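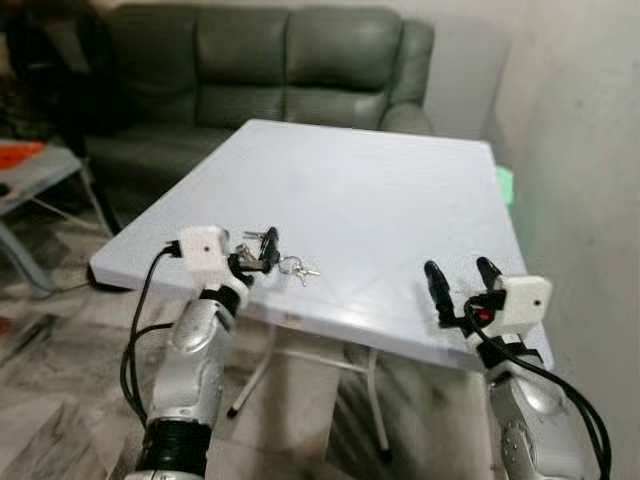
Project Report: Why Nullis Kept Dropping the Keys
Ximena Sepúlveda
2024-10-31

1. What we set out to do

Nullis is a two-arm robot that was meant to pick up household items from a table and pass them from one gripper to the other. We started in August with the Orkia cup set and did well enough to get cocky. Then we moved on to keys.

The fault was simple to state. The left gripper closed, the controller reported a good grasp, and a moment later the keys were back on the table or on their way to the floor. The software, serene as ever, went on to hand over nothing.

2. Looking for the cause

My first suspect was the grip force, mostly because it was the easiest number to change. I raised the limit, the drops continued, and I had learned how to pinch a keyring very hard. The logs were more useful. Nullis checks its grasp by comparing finger position with the width it expects from the wrist camera, and the width estimate for keys was all over the place.
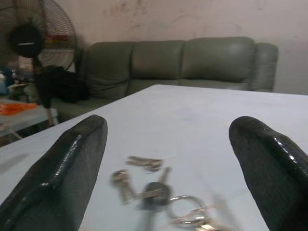 The width estimate comes from a filter module called Filtura, which I wrote and therefore defended for longer than it deserved. It averages the last few wrist frames and assumes they are sharp. A bunch of keys smeared by motion gets soft, doubled outlines, and Filtura happily measured the doubles. It also treated the split ring and the keys as one solid object – a sort of metal biscuit.

I went through 3319 saved wrist frames and sorted them by blur. Around 860 were too soft to measure anything from, and Filtura had used every one of them.

3. The safety matter

While chasing this I found something worse. After a failed grasp the free arm still moved to the handover point at full speed, because the "object lost" flag was only read at the end of the motion. Dr. Nishimura, our supervisor, asked what would happen if someone reached in to pick up the keys. I had been doing that all week.

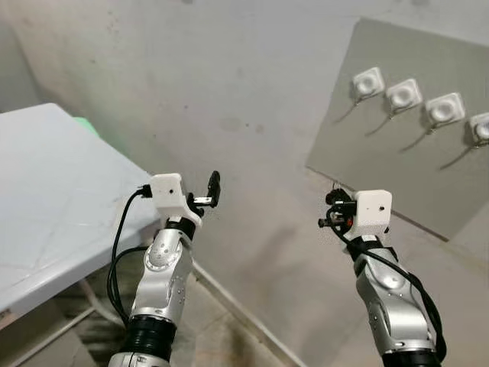

4. Changes made

Filtura now throws out blurred frames and waits for a sharp one. The lost flag is read every 200 milliseconds during the handover, and both arms stop if it is set. Reaching over the table now requires the stop button first, me included.

5. Still open

The wait for a sharp frame makes each grasp slower by up to 3 seconds. Ring and keys are still measured as one object, and I have not yet tested the stop with the arms carrying anything heavier than a cup.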